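4. La mesa de patrones: montar el tablero y colocar los alfileres

Si vienes de la sección anterior, ya tienes las patas puestas y el travesaño apretado. Si has saltado directamente hasta aquí, vuelve un momento atrás y comprueba el travesaño, por favor, que es lo que más me preguntan luego por correo. Ahora toca la parte que a mí más me gusta: poner el tablero Seltero en su sitio, dejarlo a nivel y organizar los alfileres detrás, para tenerlos a mano mientras cortas y prendes.

La mesa mide 1156 mm de lado a lado. Mide tú también la pared o el hueco donde va a ir, aunque creas que lo sabes de memoria (yo creía saberlo y acabé con la mesa en el pasillo dos semanas).

Lo que necesitas tener cerca

El tablero, todavía con su papel.
La bolsa de tornillos con la etiqueta 1827. Hay otra muy parecida que es de la cajonera y no sirve.
Un destornillador de estrella, mediano.
Un nivel pequeño.
Un paño suave y un poco de agua con jabón.
La regleta Collen, que es la tira blanda donde se clavan los alfileres.
Los alfileres, de los largos y de los cortos.

4.1 Poner el tablero

1. Busca a otra persona. Esto se hace entre 2, no porque pese muchísimo sino porque es largo y las esquinas van siempre a donde no deben.

2. Retira el papel solo de la cara de abajo. El de arriba déjalo hasta el final.

3. Levantad el tablero en horizontal y apoyadlo sobre el bastidor, primero el lado de atrás y luego el de delante. Los dedos, por fuera.

4. Mira desde abajo que los agujeros coincidan con las pletinas. Si ves medio agujero nada más, empuja el tablero con la palma, despacito, hasta verlo entero.

5. Mete los tornillos a mano, todos, dándoles un par de vueltas cada uno. No aprietes ninguno todavía.

6. Aprieta en cruz: esquina, esquina contraria, y así. Cuando notes que el tornillo se para, un cuarto de vuelta más y se acabó.

Precaución: no uses atornillador eléctrico en este paso. Pasarse es facilísimo y el tornillo gira en falso para siempre.

Nota: Naveed Sandhu, que montó la suya con las instrucciones viejas, apretó según iba poniendo y el último tornillo no le entraba ni a tiros. Si te pasa lo mismo, afloja todo y vuelve al punto 5, que no has roto nada.

4.2 Nivelar

1. Pon el nivel en el centro, paralelo al borde largo.

2. Gira las ruedecitas de las patas. Hacia la derecha suben y hacia la izquierda bajan, mirando desde arriba, y sí, yo también me equivoco cada vez.

3. Repite con el nivel atravesado.

4. Apóyate con los dos antebrazos en la mesa, como si fueras a cortar. Si baila, una de las ruedas no toca el suelo.

En los suelos antiguos te va a costar un rato. En mi cuarto de costura hay una baldosa hundida justo donde cae una pata y al final puse un trocito de fieltro debajo, bien recortado, y ahí sigue desde marzo sin dar guerra. No es muy técnico, lo reconozco.

4.3 Limpiar la superficie por primera vez

Ahora sí, quita el papel de arriba. El acabado es beige claro con un moteado menudo en gris, tostado y blanco roto, y te aviso de una cosa: en este fondo los hilos cortos y las miguitas de jaboncillo se disimulan de maravilla. Para el día a día es una alegría. Para limpiar antes de extender una tela clara, menos, así que conviene pasar la mano además de mirar.

1. Humedece el paño en agua con jabón y escúrrelo bien.

2. Pásalo de un extremo al otro, sin hacer círculos.

3. Seca con la otra cara del paño.

4. Pasa la mano abierta por toda la mesa. Donde notes un granito, repasa.

Precaución: nada de estropajo ni de polvos de limpieza. Y la plancha, siempre en su soporte. No vale dejarla «un segundito» encima del tablero.

4.4 Colocar los alfileres detrás del borde

En la primera versión de este manual yo recomendaba el acerico de toda la vida, puesto en una esquina de la mesa. Funcionaba, pero terminaba siempre debajo de la tela, y encontrar un acerico con el antebrazo no se lo deseo a nadie. Por eso Ondow cambió el sistema y ahora la regleta va fuera, pasado el borde de atrás, y la mesa queda libre para el patrón.

1. Decide a qué lado la quieres. Si prendes con la mano derecha, ponla un poco a la derecha del centro. Si eres zurda o zurdo, al revés.

2. Engancha la regleta por detrás, más baja que la superficie. Tiene que quedar lo bastante baja para que la tela pase por encima sin tropezar con ella.

3. Clava primero los alfileres largos, formando la fila de atrás. Deja entre uno y otro sitio para que quepan bien las yemas de los dedos.

4. Clava los cortos delante, al tresbolillo, de manera que cada cabeza asome por el hueco que dejan los largos.

5. Siéntate, alarga la mano y coge uno de cada fila sin mirar. Si arrastras al vecino, sepáralos más.

Yo uso los de cabeza azul vivo, con el vástago largo, fino, de un blanco translúcido. Las cabezas son redondas y algo aplastadas y llevan unas marquitas oscuras que parecen caras diminutas, y no voy a fingir que no los elegí un poco por eso. Sobre el beige de la mesa el azul salta a la vista enseguida. Que se inclinen todos un poco hacia el mismo lado no importa nada, mientras las dos filas se distingan bien y puedas coger un corto sin pelearte con los largos.

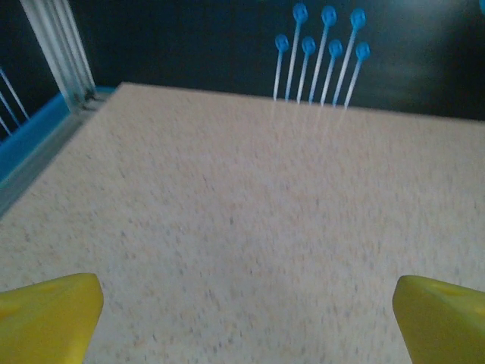

Shabnam Tanoli me escribió que ella lo hace justo al contrario, con los cortos detrás y los largos delante, y que le va estupendamente con telas gruesas, ya que casi nunca toca los cortos y así no le estorban. También me decía que en el manual debería quedar claro que el orden es cuestión de gusto. Pues queda claro: es cuestión de gusto. Yo sigo con los largos atrás, pero si coses abrigos prueba lo suyo una tarde y a ver.

Lo que no es cuestión de gusto es mezclarlos. Con largos y cortos en la misma fila acabas cogiendo el que no era, lo vuelves a clavar en cualquier sitio y en media hora aquello es un erizo.

Qué alfiler para qué cosa

Largos: capas dobles, lana, dobladillos anchos, papel de patrón sobre tela con cuerpo.
Cortos: algodón fino, curvas de sisa, cuellos y todo lo que haya que girar muchas veces.
Ninguno: tela plastificada y cuero, que se quedan con el agujero. Ahí usa pinzas.

Precauciones con los alfileres

No los dejes tumbados en el tablero, ni siquiera los azules. Uno tumbado rueda, se mete debajo del patrón y lo encuentra la tijera.

No planches encima de las cabezas mientras no sepas si aguantan el calor. El envase debería decirlo, y si no lo dice, quítalos antes y te ahorras el disgusto.

Con niños o gatos en casa, retira la regleta entera al terminar y guárdala en un cajón cerrado. Se desengancha tirando hacia arriba.

Si un alfiler se dobla, tíralo (en un frasco con tapa, no suelto en la bolsa de la basura). Enderezado no vuelve a entrar igual y puede hacer una carrera en la tela.

4.5 Antes de empezar a cortar

Extiende un retal grande y haz una prueba completa: patrón encima, alfileres, un giro de la tela y vuelta a la posición inicial. Fíjate en el borde de atrás. Si la tela se engancha en las cabezas, la regleta está demasiado alta y hay que bajarla una muesca.

Comprueba también la luz. A mí me entra por la derecha y ese lado del tablero me queda siempre más claro que el otro, con lo que las marcas de tiza las hago a la derecha y luego deslizo la tela. Si la tuya viene de frente, baja un poco la persiana a mediodía, que el brillo cansa mucho la vista.

Problemas frecuentes

La regleta se desliza hacia un lado. El gancho no ha hecho clic. Sácala y vuelve a meterla presionando por los extremos, no por el centro.

Los alfileres se caen hacia delante. O están poco clavados o los pones siempre en el mismo agujero. Mueve las filas un dedo a la derecha y asunto resuelto por una buena temporada.

El tablero cruje al apoyarme. Repasa los tornillos en cruz. Si sigue, es casi seguro el travesaño, y eso está en la sección anterior.

Ha quedado una marca de rotulador. Agua con jabón y paciencia. Maricica Bratu la quita con goma de borrar blanca y dice que le funciona; yo lo he probado en una esquina y bien, pero pruébalo tú también en una esquina.

Para pedir tornillos de repuesto, da el número de la bolsa y el nombre del tablero. La regleta se vende también suelta, con los mismos ganchos, y la cajonera se monta en la sección siguiente, para la que te hará falta la otra bolsa, la que habías apartado.

Texto revisado en octubre de 2019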